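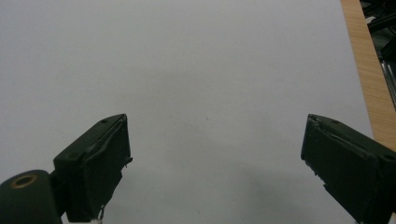
What kind of paper should I start on?
Start on smooth, heavy drawing paper, and buy more of it than you think you need. Lettering is a hobby of repetition, and a beginner who is fretting over an expensive sheet tends to draw stiff, nervous letters. Save the textured stuff for later. It's gorgeous, but it catches the pen on every upstroke and will drive you up the wall in your first month.

I'm left-handed. Can I still join?
Please do! Horacio Lagos, who teaches the beginner evenings at Dutcombe, is left-handed himself and has a whole bag of tricks for it. The big one is turning the page (sometimes almost sideways) so your hand stays under the line you're writing. Ask him to show you his Gothic capitals, they're wonderful.

Do I need to bring anything to my first evening?
Just yourself and a rag you don't mind ruining. Pens, ink, rulers and practice sheets are on the shelf by the door. Once you're hooked, we can help you choose a holder and a few nibs of your own.
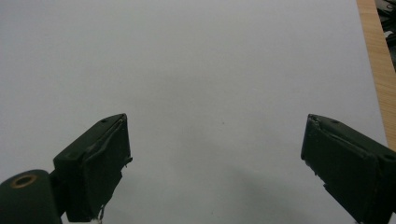 Plain white paper, ready for anything.

How do I rule guidelines without leaving marks?
Use a hard pencil and almost no pressure. You should be able to see the line from where you sit and lose it when you stand up. Let the ink dry completely before erasing – overnight is best for the thick black inks – and use a soft eraser, always moving in one direction.

Which alphabet do you teach first?
Foundational hand. It's round, upright and very forgiving, and everything you learn from it carries over to italic later. We spend five weeks on it, and most people are addressing envelopes for their friends by the third. Zdeňka Kollár takes over for italic, and her spacing lessons alone are worth the trip.

My ink keeps spreading into fuzzy edges. What am I doing wrong?
Probably nothing! Some papers just drink ink. Test a corner first, and if it feathers, try the back of the sheet, or a thicker ink. Skin oil also causes odd patches, so keep a scrap under your hand while you work. 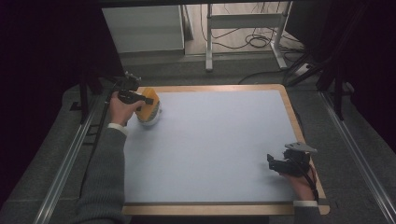 Hands at work over a wood-edged board.

Should I work flat or on a slope?
Both are fine. A slope is kinder to your neck and slows the ink down, so your strokes come out more even. Flat is better for big brush letters and for anything with a wash. Try each for a full evening before deciding.

Can I see members' work somewhere?
Yes, our Viltstead show runs through June, and it's a treat this year. Jozefína Sýkora has copied out a 70-line poem in italic that I could look at all afternoon. 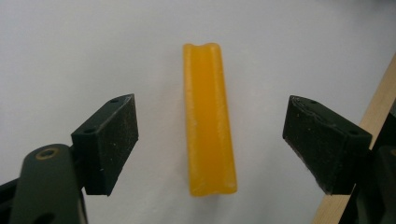
Orange-yellow, upright against white.

Can I use color as a beginner?
Absolutely, and sooner than most books tell you to. Gouache thinned to the thickness of light cream flows nicely from a broad nib. Load the nib with a small brush and stir often, as the pigment settles.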